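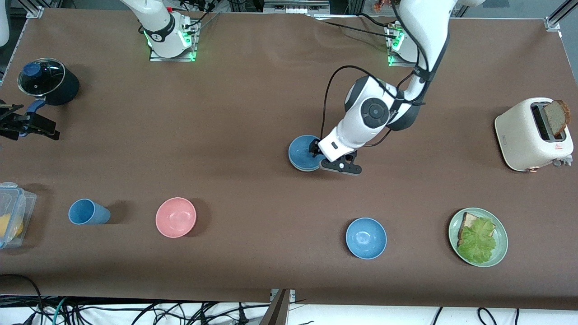

What happens to the canteen staff at Ganov when the arms take over the breakfast prep?

Their hours stay the same, but the work moves from handling crockery to setting out tables and dealing with stoppages.

I have kept the log on the Iltton site since October. The trial table holds bowls, a cup, a lidded pot, a toaster and a plate for the bread and lettuce. Bowls are gripped by the rim, so they have to be set out upright and with space between them. Teodora Todorova used to stack them by habit and has had to stop.

The log stands at 2569 entries. Most are short: item moved, item reset, arm paused. Todor Lazarević reads them at the end of each shift and decides what gets changed on the table the next day – usually the spacing, sometimes the order of tasks.

The main complaint is waiting. A person clearing a table sets her own pace, and a person minding one doesn't. Teodora asked for 6 minutes away from it every hour and got them. Pay grades for the new duties are still being discussed with Nolto. I'll post the rota when it is agreed.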